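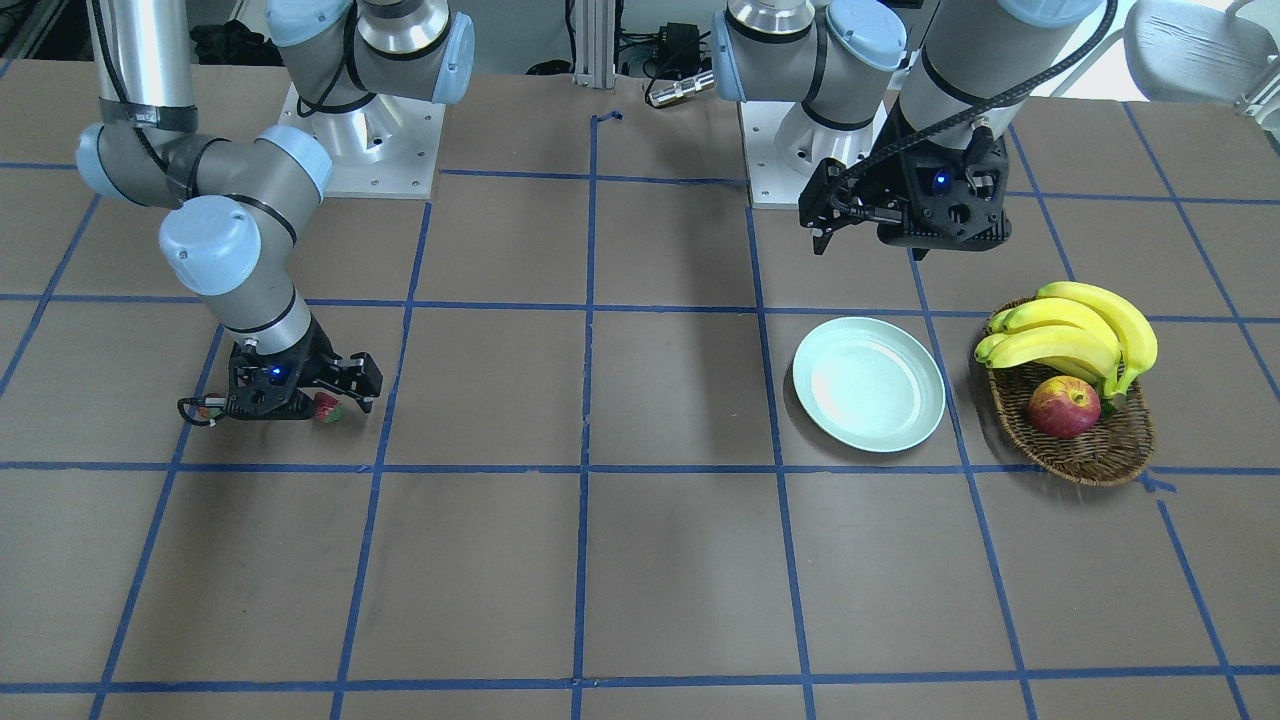 So are the packers out of a job, then? was the first comment under my last gallery, and a fair one. Another reader asked whether we'd be training the thing that replaces us. I work on the packing bench at Hisine, fruit baskets and breakfast plates mostly, and I've been put on the Testus trial three afternoons a week, so I'm going to have a go at answering both with a few pictures mixed in.

Short version: all of us are still here. The slightly longer version is that the jobs have moved around a bit, and some of us like where they've landed more than others do.

Posted Jul 27, 2025

The test table

If you've packed fruit for as long as I have you stop thinking about it. Your hand knows what a strawberry wants and it knows an apple is a different story. Then you stand beside two arms and a table covered in blue tape lines and you have to say all of it out loud — where it sits, which way up, how hard is too hard. I came home from my first afternoon more tired than after a full shift on the bench, and I'd hardly lifted a thing!

The strawberries are what I get asked about most. We've always put the newest people on apples and kept the berries for the old hands, and I was pretty smug about that when the trial started. I'm a bit less smug now. I still wouldn't hand over a whole punnet, mind you.

Apple, bananas, basket

This is the set-up I know best, because I've put that basket back in its spot more times than I care to remember. The apple goes on one side and the bananas on the other, with the green plate behind. Bananas are a pain for everybody, human or otherwise. They're never the same shape twice and the bunch swings when you pick it up by the wrong bit. The notes for this one job run to 54 lines, and I wrote a good half of them on my lunch break with a sandwich in the other hand.

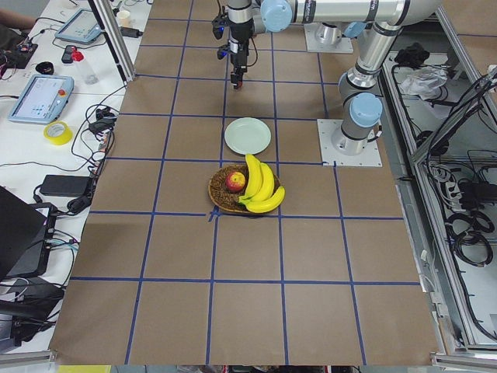 And writing notes is the part I never saw coming. Before the trial I'd filled in a timesheet and that was my paperwork. Now I get asked what I think and it goes into a document that people at Gerkeck read, and sometimes they ring up with questions about it. One of them wanted to know what I meant by "tuck it in a bit". Good question! I had to go and tuck one in a bit and see what my hands did.

The pace is different too. On the bench our best day in February was 252 baskets, and you felt every one of them in your shoulders. At the test table we might spend the same hours on a single basket, over and over. Some of my workmates tried it and went straight back to the bench, where you can have the radio on and a proper gossip. I get that. It's a quieter kind of work and there's a lot of waiting around while somebody looks at a screen.

What did change for everybody is the roster. Anyone on the trial gets a swap from the early start, and the bench has to cover the gap. There was some grumbling about it, and management at the Aguiar Street site took their time sorting it out. We now rotate every fortnight. It's better, though I'd still like the list to go up sooner than the night before.

One arm, one plate

The plate has a square of the grid to itself, with the basket in front of it. I've caught myself lining up the dishes at home the same way.

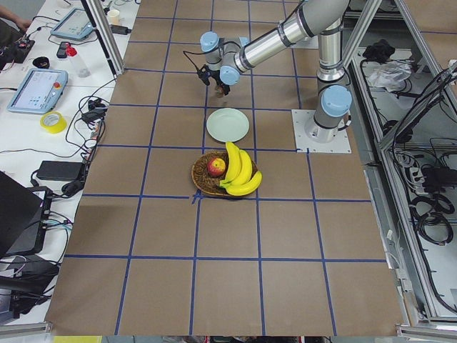
What's next

We've been told the trial carries on until the big orders come in, which last year meant 800 baskets in one go. The plan is for those to be packed by hand again. After that I don't know, and when I've asked I've been told it depends on the results, so I'm keeping my bench knife and my good apron in the locker.

Training is the bit I'd push for if anyone upstairs is reading. Four of us have done the safety course and the rest of the bench has only had the short talk. People are a lot less nervous once they've stood next to the table and been shown where the stop button is, and I'd sooner have everyone do it than keep it for the few of us who put our hands up.

More pictures once I'm back on the rota for the test table. If you work somewhere that's gone through the same sort of change, leave a comment and tell me how they handled the shifts — I'll pass the good ideas along.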